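Notes on demonstration work with hand-held grippers

Filed under: Teaching by demonstration, February

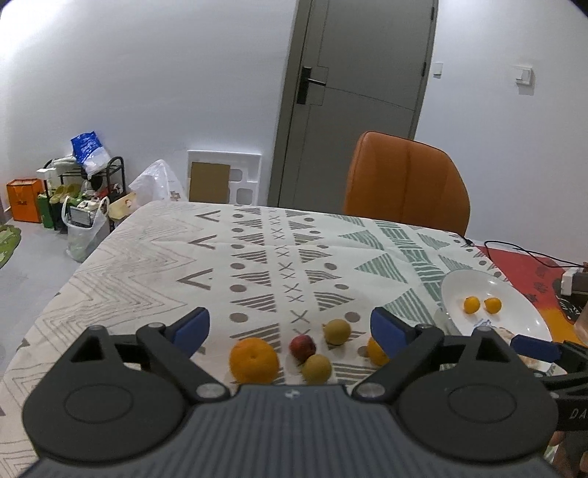

Why teach a robot by hand when the movement could be written as a program?

A written program suits a part that always arrives in the same position. Household objects seldom do, and a person can show a suitable grasp in a few seconds that would take a programmer most of a morning to set down. The recorded movements are then used to train the controller.

The present set of demonstrations concerns the handling of fruit at a table. It forms part of the Lidholm series, which now holds 844 accepted recordings. Oranges, apples and pears were chosen on account of their differing shapes. A pear may be approached from the side or from above, and the two approaches lead to quite different wrist positions later in the movement. Demonstrators are asked to settle on one approach before they begin and to keep to it until the fruit has been released.

A patterned tablecloth has been kept for this work. Earlier recordings made over a plain surface gave the position tracking too little to hold on to, and a number of them had to be withdrawn. The grey chevrons and dots should serve better, although a full comparison has yet to be made.

Each demonstrator completes a practice period before any recording is accepted. The commonest fault is haste at the moment of closing. The pads should meet the fruit evenly on both sides, and the lift should follow only after a short pause. Where one pad touches first, the fruit tends to roll, and the recording then contains a correction that the controller may learn as though it were part of the task. Such recordings are marked and set aside in Trilura, our labelling tool.

Remote control remains in use for a smaller share of the work. The Arrieta arm is driven from a separate desk, with a delay that practised operators tolerate and new ones find tiring. Sessions at that desk are limited to up to 9 trials before a change of operator. The hand-held method carries no such limit at present, though the matter of wrist strain has been raised and is under review.

The next set will concern the placing of fruit on a plate. Instructions for demonstrators will be issued once the wording on release height has been agreed.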